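Oiling or varnishing a kitchen table?

Bivlow
Posted 8:14 pm
Right, I need opinions before I ruin something. I've picked up a big old kitchen table from the reclaim yard at Norkidance and the top is in a sorry state, all white rings and a sticky patch where somebody's put a hot dish down. I've sanded one end back to bare wood and now I can't decide what goes on it. My mum always swore by oil. My neighbour says varnish and be done with it. We eat every meal at it and I've got 2 kids who think coasters are for throwing.

Lencho
Posted 8:31 pm
Oil, every time. I did ours five years ago and when it gets tatty I give it a light rub down and another coat, and it's lovely again by the next morning. With varnish, once it chips you're looking at stripping the whole lot. Ask me how I spent last October!

Ledow
Posted 8:50 pm
Going to disagree with Lencho, sorry. Oil's fine if you enjoy doing it. I don't. Mine has had three coats of satin varnish, thinned a bit for the first one, and all it gets is a wipe with a damp cloth. I like the colour it brings up too, warm and a bit orangey, though I know that's not for everyone. 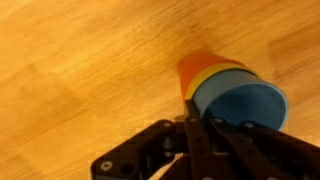
Lencho
Posted 9:02 pm
It's the orange I can't get on with, I'm afraid. Every varnish I've tried has gone that way, even the one that said clear on the tin. Bivlow, do a test bit on the underside first, whatever you pick, and leave it a few days before you judge it.

Ledow
Posted 9:10 pm
That'll be oil-based varnish you were using. Water-based stays much paler. It raises the grain on the first coat, mind, so you have to go over it with fine paper, but that's ten minutes with a cup of tea.

Bivlow
Posted 9:26 pm
Ooh, I quite like orangey. The kitchen's north facing and could do with cheering up. How fine is fine? The yard sold me a pack of 124 assorted sheets (don't ask, it was cheaper than buying them singly) and half of them have no number on the back.

Ledow
Posted 9:33 pm
240 between coats, or 320 if you've got it. If it feels scratchy on the back of your hand, it's too rough.

Lencho
Posted 9:41 pm
Agree with that at least. And get all the dust off before you start, I use an old T-shirt barely damp. I still think you'll regret the varnish when the kids get at it with a fork.

Bivlow
Posted 9:58 pm
They've already been at it with a fork, that's the other end. Going to try both on the underside and see. The varnish was nearly £30 a tin in town so I might start with the oil, I've got half a bottle in the shed from doing the chopping boards. Does it go off?

Lencho
Posted 10:05 pm
If it's gone thick or there's a skin on it, bin it. Otherwise give it a shake and crack on. And lay the rags out flat outside to dry, don't leave them scrunched up in the bin, they can catch fire.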